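Home Ask Browse topics Unanswered Members Log in

Hand-held gripper squashes or drops small packets: pads or trigger?

Asked in Home builds / Grippers and hands

Hello all. I've been putting together a trigger-operated two-finger gripper at home, the kind you hold like a pistol grip, with a view to putting the same fingers on an arm later once I trust them. The shop floor is my sofa with a blanket over it, and the test load is whatever is in the snack cupboard (my family have stopped asking). The job is simple enough: pick packets up one at a time, put them in a shallow box lid, take them out again.

Flat round biscuits in a plastic packet are my favourite so far, they're stiff enough that both pads get a proper bite.

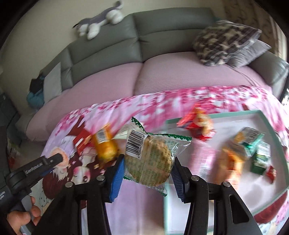

Which finger pads work best on thin plastic wrappers? Soft ribbed ones, as long as the ribs run across the direction the packet wants to slide.

So far so good. My trouble starts with anything squashy or slippery. Buns in bags fold up and slither out, and little jelly-type cups either hold fine or ping across the cushions depending on how hard I pull. I've got a Kivi spring set in the trigger and I've tried 2 of the springs. The softer one lets heavy things sag and the stiffer one flattens cake. Here are the things I'd like help with:

1. Cups and other smooth tapered bits. I've been grabbing them lying down, across the middle, and I can't decide if I'd be better off going for the rim.
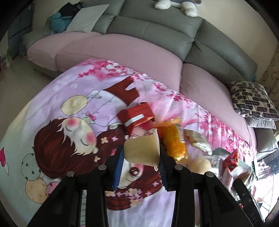 2. Opening width. If I open the fingers all the way I lose track of where the tips are, and then I nudge three other packets on the way in. Would a stop on the trigger help, or does everybody just get used to it?

3. Wear. I've logged 93 picks since the last pad change and the pads feel shinier to me, though it might be my imagination. Dusen sell a pad they say is good for 2,000, but it's dear and I'd want four to have spares.

I start each run with the lid cleared and everything heaped next to it, then work through until the heap has gone or I've run out of patience. Usually the second one.

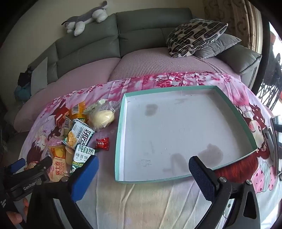 Xinyi Lei replied that the springs sounded like a red herring and the trigger travel was the thing to look at first. If a small squeeze moves the fingers a long way, no spring will feel right, so move the link pin further out and you'll have more finger control for the same pull. On cups, go across the middle as you are, only nearer the wide end, and keep the fingers level with the seat. Rims bend. And yes, fit a stop! A bit of rubber tube behind the trigger is plenty to begin with, and you can trim it down as you go.

Second answer

wipe the pads. mine went shiny after a week and it was just grease off crisp packets. washing up liquid, let them dry, job done. wouldn't pay for the Dusen ones

Third answer

I had nearly the same build going at the Potdale shared workshop over the winter, so I'll chuck in what I learnt, most of it the slow way. I agree about the travel. What helped me more, though, was giving up on neat rows. I'd been laying everything out with nice gaps and getting lovely results, and then the first time I tried it on a proper jumble it was hopeless. Now I tip the lot out and leave it where it lands, overlaps and all, and I pick from the top down.
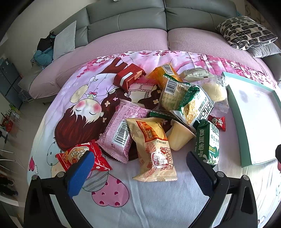
Then I write down what I was trying for and what I came away with, because half my early "successes" were the packet next door. For buns and soft cakes I come in by the crimped end of the bag and leave the bun alone. It dangles a bit but it doesn't get crushed. Stiff boxes I take by the short sides.

One more thing on the pads: I glued mine on with Lenel contact glue and regretted it when I had to get them off again in October. Use double-sided tape while you're still changing your mind. Can't help with the arm side, I haven't got that far, but I'd be interested to hear what wrist you go for.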